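Sat 14 July
By Chelsea Pearce

The first thing Dean Ellwood does when a visitor comes up the stairs at Wunuvgate is put the kettle on, and the second is hand over a gripper. He doesn't say much about it. You get a trigger, a pair of black fingers that open and close, and a camera looking down over them, and then he points you to a table and asks you to tidy up as you would at home, only a little slower.

I was slower than he had in mind. My first try at picking up a cup took three passes, and on the second I nudged it clean across the table. Dean wrote something in his notebook and told me kindly that they keep those too, up to a point.

The project is called Grosudora, and it has been running above the old Haslam showroom in Nenville for a little over a year. What they want is a robot arm that can clear and set a table in an ordinary kitchen, and the way they are going about it is to have people do the job by hand, over and over, with the same kind of fingers the arm will wear. When I visited they had 3531 recordings on the shelf, 974 of them from that spring alone, and 16 regulars who come in for a couple of hours at a time, most of them from within walking distance.

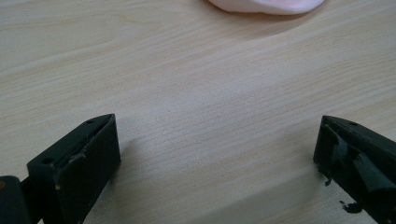
Dean taught shop for years before any of this, and he still talks about tools the way a shop teacher does, which is to say fondly and at some length. He will tell you that fingers are like chisels and that you learn a pair by working with it. A good deal of his week goes into upkeep, and once he had me looking I saw why: one finger can be smooth and clean across its face while its partner is ragged and peeling, with a black crumb of the stuff lying beside it on the pale wood. Grip changes as a face wears, he says, and a person's hand makes up for it without being asked. You squeeze a touch harder, or come in from a slightly different angle, and go on chatting. The arm only knows what it has been shown.

So the crew argues, in a friendly way, over when to change a pair. Dean would do it early and often. Some of the younger ones would let them go a while longer, on the theory that a robot in somebody's kitchen is going to have worn fingers sooner or later and might as well learn with them -- and I must say I came down on their side, though I kept it to myself while he was pouring the tea.

They have tried the other way of teaching as well, sitting at a desk with a pair of handles and steering the real arm from across the room. I had a turn at that after lunch and found it a bit like buttering toast in oven mitts. You can't feel when you've got hold of a thing, so you watch and guess. Dean uses it for the awkward jobs, when he wants to be sure the arm can reach what he's asking of it, and they have 151 recordings made like that, every one of them hard won.

By four o'clock I could lift a cup and set it down more or less where I meant to. Dean played one of my better tries back for me, and it was odd to watch my own little habits, the hover before the grab and the extra pat at the end. He said the pat would have to go.

Comments

Marjorie T.
My brother-in-law has been going on Thursdays and came home asking why we stack our bowls the way we do. Lovely piece.

oldlathe
Mr. Ellwood taught me to sharpen a chisel. Glad to hear he's still fussing over the tools!

R. Quill
I'm with Dean on changing them early. Get it working with good fingers first, then worry about the worn ones.

Last updated: Sat, 6:40 p.m.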